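Ornholm is teaching its robot arm to put the dishes away, and I got to drive

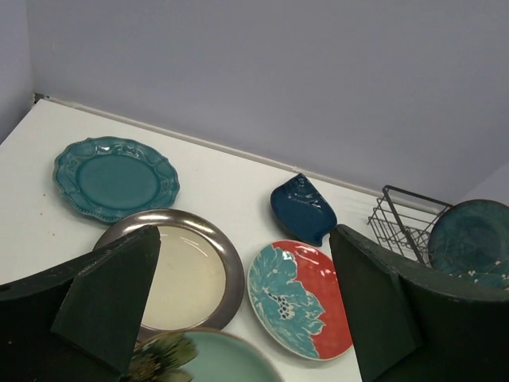
I spent Thursday afternoon at Ornholm, the little robotics outfit on the second floor above the bike shop in Praden, and I came home wanting to tell everyone I know about dishes. The team has started a new round of training for its kitchen arm, and the way they teach it is wonderfully low-tech: a person sits down and works a pair of handles, the arm across the room copies every move, and the computer saves the whole thing. Do that enough times and the arm is supposed to get the idea. The job this month is moving plates from a table into a black wire rack, and whoever picked the plates has a mean streak. There's a teal one with a scalloped edge and raised swirls, a little navy dish shaped like a leaf, and one with a big light-blue flower on one side and coral red on the other. Not a plain white dinner plate among them!

Caroline Magesa runs the teaching sessions, and she told me the mixed bag is on purpose. The first batch, back in the spring, used a set of matching plates from the same box, and the arm got very good at exactly that box. Then somebody brought in a plate from home and it just hovered there. (She did an impression of it hovering. It was good.)

So now they mix it up. Each session is 33 runs, and between runs the plates get shuffled around the table. The people driving take turns, partly so the arm doesn't pick up one person's habits and partly because your wrists get tired. Mine were sore after 15 minutes.

Oh yes, they let me try it. You watch a screen showing what the arm sees from up close, with the two big green fingers poking in from the bottom, and you squeeze a trigger to close them. The squeezing is easy. Getting one finger under the rim of a plate that's lying flat is the hard part, and I pushed mine clear across the table twice before I got hold of it. Caroline told me to slow down, tip the wrist, and come in from the side. I got nine plates into the rack by the end, and one of those was more of a drop than a placement. She kept my runs anyway, though she said the wobbly ones get marked so they can be left out later.

The software that turns all this into something the arm can use is called Mutiso, and they wrote it themselves. I asked how many sessions it takes before the arm can go solo, and Caroline said some 30 for a job like this, maybe more with the leaf dish. She isn't a fan of the leaf dish.

Next up is cups, then a trial in the break room at Ploltlow, the catering kitchen down the street, sometime in December. If you'd like a turn at the handles before then, Ornholm is taking names at the front desk. You don't need any experience, and I'm living proof of that. Wear something with sleeves you can push up.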